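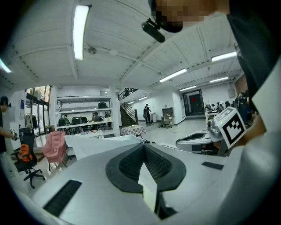
How to Reserve a Shared Workroom at the Flekgate Center

Workrooms at the Flekgate Center are open to registered members and to outside groups with an approved application. Please read all of the steps before submitting a request.

Step 1. Confirm your membership status

Sign in to the member page and check that your account is marked Active. Accounts that were not renewed in February must be renewed before a reservation can be made. Outside groups should write to Ljubica Kneževič at the front office and ask for Form 127.

Step 2. Choose a room

The Grasov Room is on the ground floor and has step-free access. The Kelmendi Room is upstairs and has a sink and lockable storage. Room plans are posted on the notice board beside the front office.

Step 3. Submit the request

Select the room, the date and the start time. The shortest reservation is 2 hours and the longest is 4 hours. Name one person who will be responsible for the room. That person must be present for the entire reservation.

Requests are reviewed in the order received. A confirmation is sent by e-mail and includes a reservation number, which must be quoted in all later messages.

Step 4. Collect and return the key

Keys are issued on the day of the reservation at Desk 149. The responsible person must sign the key register and show a membership card or the confirmation e-mail. 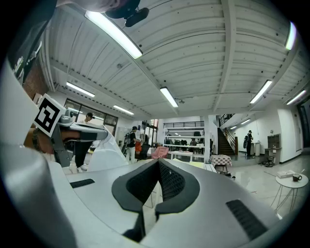

Hand-held equipment with two black gripper fingers.

Step 5. Leave the room in order

Return the furniture to the layout shown on the inside of the door. Close the windows, switch off the lights and report any damage to Ville Laitinen before leaving the building.

Changes and cancellations

A reservation may be moved once without a new request. Cancellations should be made through the member page. Groups that do not cancel an unused reservation may be asked to apply in writing for the next one.

Page last revised 14/09/2019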